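Re: [piltlow-supporters] Away at Oltance, who's going?

On 14 March, at 21:40, the list wrote:
> Did anyone get to the Oltance game? I was stuck at work and all
> I've seen is the score. Was the penalty as soft as people say?
> And is the coach still on for the Cuvby trip?

Yes, I was there, and what a night! Soft? I've seen them given, but the lad was already on his way down when our keeper came out. Anyway, it only woke us up. Level within 20 minutes, and from then on we were all over them down the left. I thought the winner was going wide until I saw the away end go up (all 109 of us, the steward on the gate told me, and we made a proper racket).
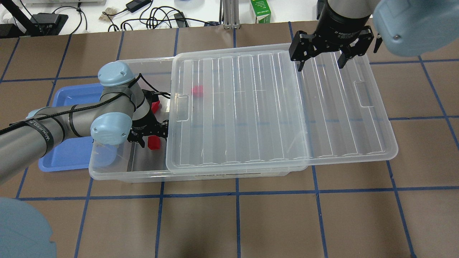
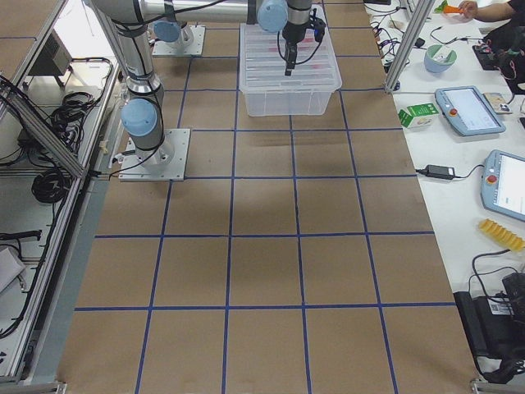

The back four deserve a mention too. They've been picked at on this list since Christmas, me included, but they headed everything away in that last spell and still had the legs to break. Best I've seen us defend all season.

That puts us on 39 points with the Gebretsadik Cup tie still to come, and I can't wait.

Coach to Cuvby is on, yes. We've filled 20 seats so far and there's plenty of room, so bring a mate. It leaves from the ground at 10.30, same side as last time, by the turnstiles. Reply to me off list if you want a seat and say if you need a match ticket as well.

Up the Piltlow!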